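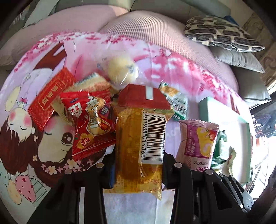
읽는 시간: 3분

# 과자는 왜 한 개씩 포장할까요?

과자 봉지는 색도 모양도 여러 가지예요. 속이 비치는 노란 봉지도 있고, 땅콩 그림이 그려진 반짝이는 빨간 봉지도 있어요. 그런데 왜 과자를 하나씩 따로 쌀까요?

## 공기와 물기를 막아요

바삭한 과자를 접시에 오래 두면 눅눅해져요. 공기 속에 있는 물기를 과자가 빨아들이기 때문이에요. 땅콩처럼 기름이 든 먹을거리는 공기와 오래 만나면 맛과 냄새도 변해요. 봉지는 이런 일이 천천히 일어나게 해 줍니다.

## 봉지 끝은 어떻게 붙일까요?

많은 과자 봉지는 풀 대신 열로 붙여요. 얇은 필름 두 겹을 뜨거운 틀로 꾹 누르면 안쪽이 살짝 녹아 서로 달라붙어요. 그래서 봉지 끝은 납작해요.

빨간 땅콩 봉지의 끝을 보세요. **톱니 모양**이에요. 뾰족뾰족한 골에서는 힘이 한곳에 모여서 손으로 찢기가 쉬워요.

## 흰 딱지에 그려진 검은 줄

노란 봉지에는 흰 바코드 딱지가 있어요. 검은 줄과 흰 틈의 굵기가 숫자를 나타내요. 가게의 계산대에서 빛을 비추면 기계가 그 숫자를 읽고, 어떤 물건인지 찾아내요. 줄 옆에 적힌 숫자는 사람이 읽을 수 있도록 쓴 거예요.

## 집에서 해 보기

1. 똑같은 과자를 두 개 준비해요.
2. 하나는 봉지를 뜯어 접시에 놓고, 하나는 그대로 둬요.
3. 3일 뒤에 두 과자를 손으로 부러뜨려 소리를 비교해요.

접시에 두었던 과자는 먹지 말고 버리세요. 땅콩 알레르기가 있는 친구는 땅콩이 들지 않은 과자로 해야 해요. 봉지 뒷면의 원재료 이름은 어른과 함께 확인하세요.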